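Unit 4: Setting Up and Looking After the Bench Arm

Read this before your first session on the arm. It covers the daily start, the wrist camera check, the gripper and the cables. Programming is in Unit 5.

The Tovville bench has one arm, an Allico six-axis, clamped to a wooden table. The controller sits on the floor. The operator screen is on a separate desk, so that leaning on the keyboard doesn't move the robot's table. Two people work on the cell at a time, one at the screen and one at the stop button.

Daily start

Check the table clamps by hand before any power goes on. A loose clamp shows up later as a position error and will cost you most of the session. Then release the stop button, switch on the controller and wait for the steady light. Do not touch the arm while it is finding its zero marks. If it stops partway, switch off, wait, and try once more. After a second failure, write it in the log and tell the instructor.

Run the warm-up program at low speed for 7 minutes. The grease in the wrist joints is stiff in the morning, and readings taken cold do not match the ones taken later in the day. In December the room is colder than usual and the warm-up should be run twice.

Wrist camera

The camera is fixed to a small bracket behind the gripper and turns with the last joint. It gets knocked more than any other part of the cell. Before you use it, check that both bracket screws are tight and that the lens is clean. Use the lens cloth in the drawer. Paper towels have already ruined one lens.

Next, move the arm slowly through the four check poses, which are stored as P1 to P4. At each pose, let the arm settle and save a still. Part of the gripper should show at the edge of the picture. If it has moved compared with your last set, the bracket has slipped and the camera has to be calibrated again.
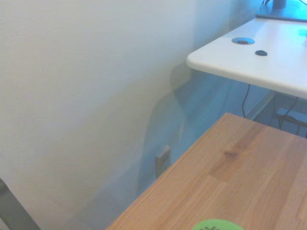
Exposure is set by hand. Leave it fixed once the tabletop looks right, even if the walls come out pale. Automatic exposure changes the color of parts as the arm turns toward a bright surface, and the sorting program then puts them in the wrong tray. Screens also throw colored light onto whatever is near them, so keep the monitor brightness at the marked setting.

Gripper

The fingers are the Funadex parallel type. Open and close them 11 times with nothing between them and listen for scraping. Wipe the rails with a dry cloth. Oil picks up dust and should not be used here. Worn finger pads are changed as a pair, and the new part number goes in the log.

Cables

Follow the arm cable from the base to the wrist and look for flat spots, cuts and tight bends. There must be enough slack for the last joint to turn fully both ways. Power strips and spare cable stay out of reach of the arm. Do not hang anything from the table edge.

Shutting down

Send the arm to its rest pose, switch off the controller and press the stop button in. Fill in the log before you leave. The Thursday group starts from whatever you wrote.

For next time: bring your saved stills and the calibration sheet.

Related handouts
Unit 3: Stop Circuits and Safe Distances
Unit 5: Teaching Points by Hand
Replacing Finger Pads on the Funadex Gripper
Reading the Enriquez Controller Log
Calibration Sheet, Wrist Camera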